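I caught Levente Pálfi on a Saturday, halfway through a bacon roll, at the allotments in Stemstead. He's grown leeks there for 36 years and he'd talk about them all day (I nearly let him!).

"People plant them too shallow," he told me, waving the roll. "Then they moan there's no white on them."

So how deep? "Up to my second knuckle. And I've got big hands."

He raised more than 200 seedlings this April, and most have gone to neighbours. I came away with a dozen myself, wrapped in newspaper.

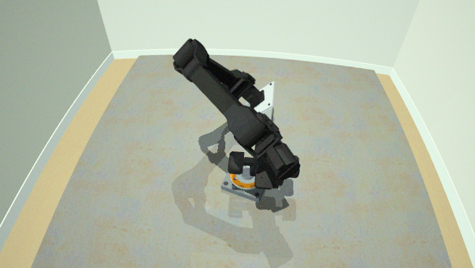
Robot arm
in an empty room

I asked if he'd ever shown any. "Once, over at Porau. Came fourth. The chap who won fed his on stout, and I'm not wasting stout on a leek."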